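Collecting two-handed demonstrations with hand-held grippers
Project report, Pasum group, Jan 6, 2026

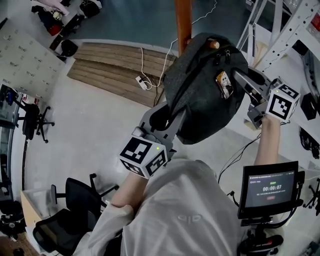
The aim of the project was to gather enough examples of everyday lifting and hanging tasks to train a policy for a two-armed robot. No robot is used at the collection stage. The operator holds one gripper in each hand and carries out the task directly, and the position of each gripper is recovered later from the marker cube fixed to it.

2.1 Task
The task reported here is taking a backpack off a wooden pole. Soft bags were chosen after the rigid objects tried in August gave demonstrations that were too alike. A fabric bag changes shape between attempts, so the two grippers have to be placed slightly differently each time.

2.2 Procedure
Each operator made 70 attempts, split into sets with a short rest between them. A monitor in front of the operator shows the elapsed time of the current recording. The operator starts with both grippers open, pinches the bag on both sides, lifts it clear of the pole and holds still before stopping the timer. Attempts in which a marker cube was hidden for over 2 seconds were discarded — the tracking could not be repaired reliably past that point.

2.3 Problems
Cable length limited how far the right hand could travel, and 6 attempts were lost to this before the stand was moved closer. Overhead light also washed out the markers at certain wrist angles. Turning the wrists inwards helped but made the grasp less natural, and this bias is present in the data.

2.4 Labelling
Start and end points were marked by hand in Zostton. Where the 2 labellers disagreed, the earlier start point and the later end point were kept. Failed grasps were given their own label and left in the set — they are excluded from training for now.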